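How to Bleed the Brakes on an Off-Road Buggy Without Losing Your Weekend

Posted 10/7/23 in Garage Notes

A brake pedal should feel like stepping on a brick. If yours feels like stepping on a sandwich, there is air in the lines, and the next fast downhill will be more interesting than you planned. Bleeding the system is cheap, dull and takes an afternoon, or two if you own the kind of buggy I own.

Mine is a Firnach two-seater with a Vandenberghe pedal box, bought used for $3,499 and improved ever since at a cost I keep in a separate notebook. The steps below will suit most single-caliper setups. If you run a cutting brake, read the section at the end before you touch anything.

What you need

Fresh fluid of the grade stamped on your reservoir cap. Two bottles, unopened. The half bottle on the shelf from last March has been drinking water out of the air this whole time, so leave it there.
A box-end wrench that fits the bleeders snugly. Open-end wrenches are how bleeders become round.
Two feet of clear hose and a jar.
Brake cleaner, rags, safety glasses.
A helper with a working left or right leg.

Getting set up

Park on level ground, chock the wheels you aren't lifting, and put the buggy on stands. Pull the wheels. Wash the calipers before you open anything, paying attention to the packed mud behind the bracket. At the end of the Vurach 128 I chipped out enough of it to plant tomatoes.

Check that every caliper has its bleeder at the top. Air goes up. If the bleeder is at the bottom, somebody has swapped the left and right calipers, and you can pump until Thanksgiving with no result. I only got to Thanksgiving once.

Lay the tools out on a bench you can reach from the ground, and cover any paint you care about. Brake fluid strips paint with real enthusiasm. 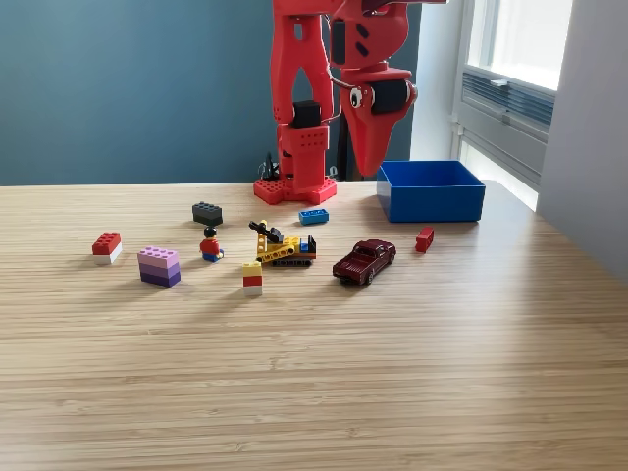 Red arm with a black servo motor near the top of the column.

Bleeding the lines

1. Suck the old fluid out of the reservoir with a turkey baster. Retire the baster from kitchen duty. Refill to the line.

2. Start at the caliper farthest from the master cylinder, usually the right rear. Slip the hose over the bleeder and put the other end in the jar, under an inch of clean fluid.

3. Have your helper press the pedal slowly and hold it. Say "open," crack the bleeder a quarter turn, and watch the hose. Close it, then say "release." The order matters – let the pedal up with the bleeder open and you may pull air straight back in.

4. Repeat until the fluid runs clear with no bubbles. My right rear took 22 strokes last time. The left front took nine, and I don't know why it likes me better.

5. Top up the reservoir every five or six strokes. Run it dry and you go back to step one, with a helper who has stopped making eye contact.

6. Work toward the master cylinder, tighten each bleeder to spec, and put the rubber caps back on.

If you have a cutting brake

Bleed it with the handle in the neutral position first, then once more with each side pulled. My Drerkolano lever hides a pocket of air at the top of its body, and tilting the whole unit while tapping it with a screwdriver handle gets most of it out – the rest leaves when it feels like it.

Before you drive

Hold the pedal down hard for a full minute. If it sinks, look for a leak. Wipe every fitting with a dry rag and check again after dinner. Then make a few slow stops in the driveway, and take the old fluid to a shop that recycles it.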